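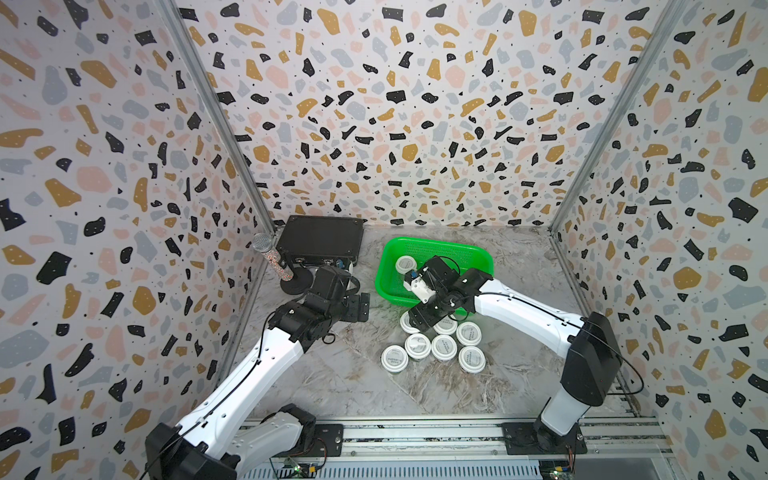 Re: Are any of these things ready to do chores yet?
From: Florante Belmonte
To: home-automation list

Tanvir Miah wrote:
> My wife and I run a small packing room in Brernusley, six people on a
> busy week. We have been told for years that a robot will soon fold the
> towels, fill the boxes and wipe the bench. I have 3,000 set aside for
> equipment. Should I spend it on an arm or on a better table? I don't
> want a sales answer. I want to know what one can do in a room where
> things are not always in the same spot.

Tanvir,

Buy the table. I'll give you the long version too, as you asked for it.

I have been working with small arms since May, two on a rail, on the sort of job you would hand to a new hire in the first ten minutes. Round lidded jars and a green plastic basket. A person does this while talking about something else. I picked it because it is close to your packing work and close to clearing a kitchen counter.

Picking up one jar that stands by itself is fine. I would trust an arm with that today. The trouble starts when the jars stand close together. The fingers need room on both sides, and if there is a neighbor in the way the arm either pushes it or stops. You and I would nudge the jars apart without thinking. The arm has to be shown that, and shown it many times.

The basket is the second problem. The sides stick up, so the hand has to come in from above, and once there are jars inside there is less room for each one that follows. With two arms you also have to keep them out of each other's way. I started out thinking two would be twice as fast. On this job they spend a lot of time waiting.
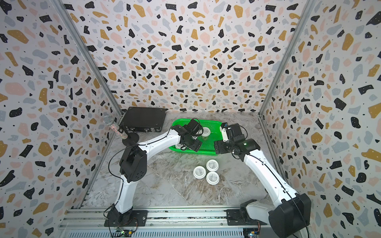 Can a person walk off and leave the arms to it?
Only if a dropped or tipped jar does no harm, and someone looks in often enough to set things right.

That was the question Settimio Palumbo put to me off list, and it is the one I would ask of any seller. Have them run the job with your goods, on your bench, and stand there for an hour. Then move the basket a hand's width and have them run it again. If they want to set everything up fresh after that, you have learned what you need.

On cost, the quote I got from Jirnitz for a pair of arms was 2,365, before the rail, the mounts and the computer. It left out my time as well. Your 3,000 would be gone before the first box was filled.

For the house, I would say the same with less doubt. Dishwashers and washing machines work well because we bring the things to them and put them in the way the machine likes. Towels are harder than jars. They have no fixed shape, and a hand that is good at lids is poor at cloth. Wiping a bench is possible if the bench is clear, but clearing it is most of the work. 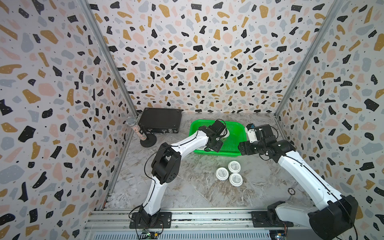
Nhung Triệu writes that she sees it differently for shops: at Trình they put one arm on a single size of tub, fixed the tray to the bench with two screws, and it has earned its place. She would tell Tanvir to look for the dullest job in the room, one with the same item all day, and try an arm on that alone.

I have no quarrel with that. If you have such a job, Tanvir, tell us what the item is and how it reaches the bench. Loose in a carton is a very different thing from lined up in a tray.

I can send my notes on gripper fingers to anyone who wants them. Write to me directly, as the list strips attachments.

Florante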